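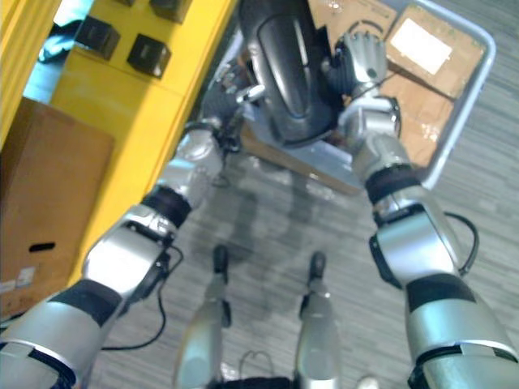 Both hands on the black object, over by the cart.

I've been going back and forth on the Nanderex since August, and I keep landing in the same place: I like the robot and I can't stand the service plan. Wostcombe will rent you the two-armed version for 159 dollars a day, which sounds great until you read the second page (please read the second page!). Training is extra. Spare fingers are extra. A visit from the Mellthorpe depot is 117 dollars before anybody picks up a screwdriver.

And look, I get it, people have to be paid. But a machine that's sold to small shops like mine as something you can just roll in and use shouldn't need 17 pages of terms to explain who pays for a worn rubber boot. 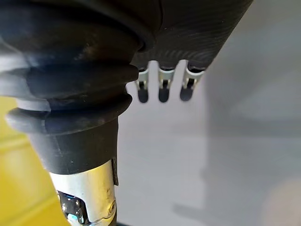 The Bognár people do it the other way around. You pay more up front, and then parts and visits are covered for four years, and that's the whole deal. Their arms are slower and I think they're kind of ugly, but I could plan a budget around one without a calculator and a stiff drink. If Wostcombe offered that same plan on the Nanderex, I'd sign tomorrow. Until they do, I'm renting by the day and grumbling about it.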